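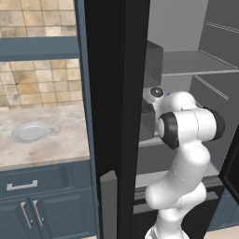 Natsumi Higuchi asked whether a robot knows what it is going to do before it does it, or whether it makes up its mind along the way. The question was sent to the Havon Learning Center by post, and it is a good one to begin with. The answer is a little of each, and it depends on the software.

How a Robot Arm Decides Where to Go
Havon Learning Center, Reading Pages for Grades 4 to 6

Software is the set of instructions a computer follows. A robot arm has motors and joints, but without software it cannot do anything useful with them. Most robot arms use several programs that work together. In these pages you will read about three jobs that software does: perception, planning and control. You will also read about simulation, a way of practicing inside a computer.

A kitchen made of numbers

The kitchen at the top of this page was drawn by a computer. Its marble counter, its tiles and its white robot arm are all stored as numbers. The computer knows the size of each door and the shape of each shelf, and it uses these numbers to draw the kitchen from any side.

A computer kitchen like this is called a simulation. Engineers use simulations to try out new software. If the arm in a simulation bumps into a shelf, the program can be stopped, the arm put back at its starting place, and the whole thing run again. No one has to sweep up a broken plate.

At Havon, our teaching simulation is named Plalleck. A class that visits the center may run the same reaching task 200 times in one morning, with a small change to the kitchen in each run. A shelf may be moved a little higher. A door may be left only half open. Good software should be able to manage these changes without a person telling it about each one.

Job one: perception

Perception means finding out what is nearby. You do this with your eyes, your ears and your fingertips. A robot often does it with cameras.

A camera does not tell a robot "that is a door." It gives the robot a very large grid of colored dots, which are called pixels. The perception software has to work out which dots belong together. A long patch of black dots might be a door. It might also be a shadow, or a dark gap between two cupboards. Shiny surfaces are hard to understand as well, for they can reflect the room the way a mirror does.

Many robots use a second kind of camera that measures how far away things are. With both kinds of camera, the software can build a map in three dimensions: left and right, up and down, near and far. The map has two sorts of space in it. Some space is filled, and the arm must not go there. Some space is free, and the arm may pass through it. There can also be space that the cameras are unable to see, such as the area behind an open door. Careful software treats hidden space as filled until it has had a better look.

Job two: planning

Suppose that a robot arm has been told to put its gripper inside a cabinet. The map is ready. Now the software has to find a path.

You might expect the arm to go in a straight line. Often it cannot. The hand may fit through the opening while the elbow does not. Try this with your own arm. Stand close to a bookcase and reach for something at the very back of a low shelf. Notice what your elbow and shoulder do as your hand moves in. You bend and turn them with hardly a thought, but a robot has to work out the angle of each joint.

One way to plan is to make a great many guesses. The software picks an arm position by chance and checks it against the map. If any part of the arm would touch something, that guess is thrown away. If the position is safe, it is kept as a dot, and the software tries to join it to the other safe dots near it. After a while there is a web of dots and lines. The planner then searches the web for a route from start to finish.

In one of our Plalleck lessons, the planner made 538 guesses before it found a route into the cabinet. It kept 226 of them. The finished route used only 23. The other safe positions did no harm. They simply were not needed on that trip.

The first route a planner finds can be an odd one. The arm may swing out wide and come back again, like a person who walks the whole way around a table to reach the next chair. A second program is often used to make the route shorter and smoother before the arm is allowed to move.

Job three: control

A plan is a list of positions. It does not move anything. Control software reads the list and sends orders to the motors, and it does this many times every second.

The controller also checks its own work. Sensors in the joints report the angle that each joint has reached. The controller compares that angle with the one in the plan. If the joint is behind, the motor is told to push a little more. If the joint has gone too far, the motor is told to ease back. Engineers call this feedback.

You use feedback when you carry a full cup of water. You watch the water, feel it tip, and make small corrections with your wrist. If you closed your eyes and held your hand stiff, you would probably spill some.

When the plan has to change

This brings us back to the question we were sent. A robot may have a complete plan before it begins, and in that sense the software does have its next moves worked out. But a door can swing, or a person can set down a bag. Many systems look again while the arm is moving. If the map has changed, the controller slows or stops the arm and the planner is asked for a new route.

"Knows" is a word to use with care here. The software stores numbers and compares them. It does not wonder about the cabinet or hope that there will be something good inside.

From the simulation to the real world

Software that does well in a simulation can still have trouble with a real robot. Real doors stick. Real cameras get dusty, and real lamps leave bright spots on shiny doors. A simulated floor is perfectly flat unless someone has asked the computer to make it uneven. For this reason engineers add small troubles on purpose - a dimmer light, a heavier door, a camera that is tilted slightly - so that the software has met them before it is given a real arm to move.

An activity for two people

You will need a table, a few boxes or books, and a soft toy.

1. Put the boxes on the table and place the toy behind them.
2. One person is the planner. The other person is the arm, and keeps both eyes closed.
3. The planner may use only these orders: forward, back, left, right, up, down, stop, close hand.
4. Guide the hand to the toy without touching a box.
5. Change places, move one box, and begin again.

Afterward, talk about which orders were hard to follow. Did the planner remember the elbow?

Words to know

Controller: the program that sends orders to the motors.
Feedback: checking what happened and using it to make a correction.
Pixel: one colored dot in a picture made by a camera or a computer.
Planner: the program that searches for a safe route.
Simulation: a pretend place, kept inside a computer, where software can be tested.

The planning lesson will be offered to school groups from 15th June. Teachers in the Drasstead district should write to the Schools Office to reserve a place.

Shared 23 times | 3 comments

Mitsuko Maruyama
We did the activity in class with cereal boxes. The children wanted to add "turn wrist" to the list of orders, and I let them. It helped a great deal. Could there be a page on grippers next?

Furukawa family
My son would like to know if the planner makes the same guesses each time. He is eight.

Havon Learning Center
Thank you for the question. Usually it does not, and so two routes to the same shelf may look different. The engineers can ask for the same guesses again when they are hunting for a mistake.

Contact the Schools Office | Copyright Havon Learning Center | Back to top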